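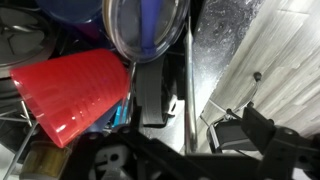
Destden teaches its kitchen arm to unload dishes, one cup at a time

Mar 10, 2024

12 comments

Robotics company Destden has started a second round of data gathering for its kitchen arm, this time working almost entirely with dishwashers and the things people put in them.

The company said it plans to record 1,000 complete unloading runs before the end of October. Staff members steer the arm by hand through each run while a small camera near the gripper records what it sees. The recordings are then used to train a learning system called Girnusix, which is meant to pick up the same motions and repeat them without a person at the controls.

Nearly 300 runs have been recorded so far, according to Fenna Wuyts, who manages data collection at the company. She said the first round, done last year, used matching white plates and mugs set out on a flat counter.

"It learned that very well, and then we opened a dishwasher and it had no idea what to do," Wuyts said. "Plates on a counter don't lean on each other. They don't have wire between them."

The new round uses mixed loads. Plastic cups tipped on their sides, clear lids, bowls, plates and upright utensils share the same rack, and the operators are told not to tidy anything before they begin. A cup may be lying with its mouth toward the steel wall in one run and be standing upside down in the next. Each load is packed by a different person from the one who will unload it.

Clear plastic has been one of the harder materials, Wuyts said, along with anything shiny. The camera picks up whatever sits behind a transparent lid, and the system can mistake that for part of the lid. Brushed steel throws back light, and a drop of water on it can look like an edge. The team decided to leave both in the recordings and asks operators to include at least one clear item in every load.

Six operators work on the project in shifts. A full run takes them longer than unloading by hand would, mostly because of the tines. Long items such as knives and spoons have to be lifted straight up before they are moved to the side, and a finger of the gripper can catch on a wire if it goes in at the wrong angle. Runs that go badly are kept and labeled. If a cup slips, the operator goes back for it and keeps recording.

"I used to stop and start over when I dropped something," said Kurniawati Majimbun, one of the operators. "Now they want the drop and they want me picking it up again. My worst afternoon was apparently very useful."

Majimbun said new operators practice for 40 runs before any of their work is added to the training set. She said most of that time goes to learning how hard to squeeze – thin plastic gives under the gripper, and a tight grip on the rim of a cup tends to pop it loose.

The recordings are checked and sorted by Cliltaneck, a contractor that marks the moment of each grasp and release. Clips in which the item is hidden behind the gripper for the whole grasp are set aside for a second look.

Destden has not said when the arm will be sold or what it will cost. Wuyts said a trained version will be tested on loads it has not seen before once the recording is finished, starting with cups and bowls. Flatware will come later. Glass and sharp knives are not part of the current work.

The company is also considering a third round that would cover loading, but no decision has been made.

47 shares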